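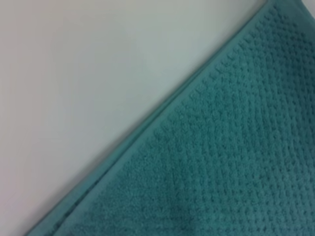 September, 2:40 pm. Towel folding, bench 3

Teal terry set again, the ones with the flat woven hem. Kept to thirds lengthwise, then half, then half. Dumisani wants every fold started from the hem side so the stacks match on the shelf.

The hem lies flatter than the pile and is easier to line up. Going by the nubs doesn't help much - the rows look straight until you get to a corner.

Did 79 before the break. Put 6 aside to refold, all with the second edge sticking out past the first. Isauro's stack was neater but he was pressing each one down with his forearm, and the sheet doesn't mention that. Need to agree on it.

Wipe down the table before the next batch, lint shows on it.

To do: ask Precious if the white set from Lindqvist is washed yet. New labels for the shelf.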